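Home | Reviews | Kitchen | Cleaning | Workshop | Forum | Log in

Skolance kitchen arm: two weeks of putting things away

By Ramesh Mathur

The Skolance is a single arm on a clamp that fixes to the edge of a worktop. It costs 3000 pounds with the standard two-finger hand, and the maker says it will clear a table, load a rack and sort shopping. It comes with a simulator called Itard, so you can set up a job on a laptop and watch it done on screen before you let the arm near your crockery. I tried both.

Fitting took me an afternoon. The clamp needs a worktop at least 3 cm thick and mine only just passed. The arm has a reach of 580 mm, so it covers the sink and the draining rack but stops short of the hob. If your kitchen is laid out along one wall you will have to choose which half of it gets help.

Mugs were fine. It picked them up by the body, turned them over and stood them on the rack, slowly, and broke none. Plates were slower and it needed them spaced out. Cutlery I gave up on after the second evening. It would take one fork, then two, then push the rest under the bread bin.

Wiping down works if the surface is clear. It doesn't move things to wipe behind them. Maricel Lumbao, who has had the older Prothero arm for a year, told me hers is the same and that she now treats it as a rack loader and nothing else.

Fruit was the job I most wanted to see. Our fruit plate gets forgotten, and something that took out the old stuff each morning would earn its space. 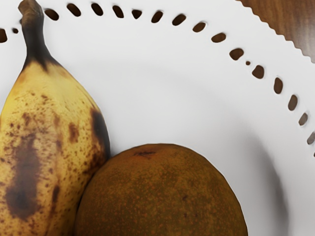
Itard lets you change how hard the fingers close, and for soft fruit I'd go to the lowest setting straight away. The default suits an apple. On a ripe banana from our own kitchen the real arm left two dents and split the skin near the stalk. On the lowest setting it held the next one without harm, but let go of a kiwi. It also has no idea what is past eating. You have to tell it which piece to take, by tapping it on the screen, and by then you could have picked it up.

The battery pack is an extra and I wouldn't bother. Noise is low, about like a fridge. The hand comes off for washing, although the seal is stiff and the manual shows the old model.

Bronarach sell a softer hand that fits the same mount. I haven't tried it and will add a note if they lend me one.

For now I'd say wait, unless mugs are your main problem. Mine goes back in August.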